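Teleop notes from this week. We're driving the simulated arm by hand to collect demos for the marker and cup task before any of it goes near the Bredix arm.

Target is 500 episodes. We have 132 we'd keep.

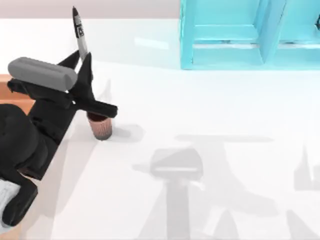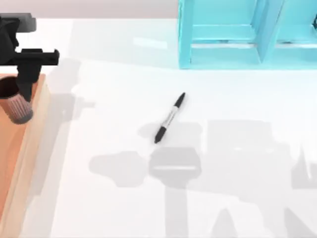
Same table both times, with a marker, held up in the gripper in the first, and a ribbed cup on it or beside it.

Breathnach asks whether it would be quicker to script the grasp and save the hand driving for the awkward parts.

We tried that in December. The scripted grasps all came in at one angle, and the policy copied the angle and did badly on anything turned the other way.

By hand you get small corrections. You come in a bit wide, stop, shift over, close. We want those kept in.

What we do cut is waiting. If the operator stops to think for more than 3 seconds, the pause gets trimmed, otherwise the arm learns to hang there.

Sessions are capped at 40 minutes. Grasps get sloppy after that and we end up binning them.

Next batch starts with the marker turned round the other way.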